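Residents' Newsletter, Pudulville House
Dining Services
19 Jan 2018

Tray and Plate Service Begins in the Second-Floor Pantry

Dining Services is pleased to inform residents that the self-service pantry on the second floor has reopened following the replacement of its tableware. The pantry had operated with disposable plates since October, when the previous stock was withdrawn because of chipping. Residents who have used the room in recent weeks will have noticed that the cartons of paper goods have been removed from beneath the counter.

The new arrangement is a simple one. Each resident taking a light meal in the pantry will use one tray and one round plate. The plates are white ceramic and may be used for hot or cold food. The trays are yellow, with rounded corners and a low rim, and are intended for carrying items between the counter and the tables in the adjoining lounge. The purchase was made through Arango, the supplier that also provides the linens for the main dining room, and comprised 72 trays and 100 plates. The additional plates will be held in reserve against breakage.

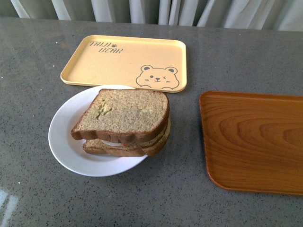
A yellow tray and white plate on the pantry counter.

Milagros Urrego, Manager of Dining Services, reviewed several patterns before the order was placed. Plain trays were considered first. In the trial period, however, residents frequently confused the plain samples with the gray trays belonging to the main dining room, and a number of them traveled downstairs and did not return. The pattern selected has a line drawing of a bear's face in one corner, with one eye closed in a wink, and a small paw print beside the lettering. It has been received with good humor, particularly by residents whose grandchildren visit on weekends.

Residents are asked to observe the following when using the pantry.

Trays should be placed lengthwise along the counter, toward the curtain, so that the front of the counter remains free for serving. Plates should be set down gently. The counter surface is hard, and most of the chips found in the former stock were along the outer edge.

Used plates are to be scraped and left in the Ader dishwasher to the right of the door. The dishwasher is run by staff after the noon and evening meals, and residents need not start it themselves. Trays should not be placed in the dishwasher. A damp cloth and mild soap are sufficient, and cloths are kept in the top drawer. Abrasive pads should not be used on the trays, as they may wear away the printed design.

Plates may be taken to residents' own apartments, provided that they are returned by 7 the following morning. Trays are to remain on the second floor - this applies to the lounge and the reading alcove as well as to the pantry itself. 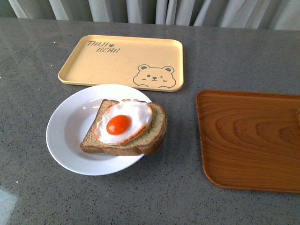 May residents heat food on the new plates in the pantry microwave?
The plates are suitable for the microwave, but the trays must be kept out of it. Please use the pot holders provided when removing a heated plate.

The cost of the tableware was met in full from the dining equipment budget for the current year, and there will be no change in monthly meal charges. Any resident who finds a cracked or chipped plate should set it aside on the shelf near the door and should not return it to the stack. Staff will remove damaged items each evening.

Comments on the new service may be left at the front desk or directed to Ms. Urrego at extension 210. Requests for a tray with handles, which several residents have raised, are under review, and a small number of samples will be available for inspection in the lounge next month.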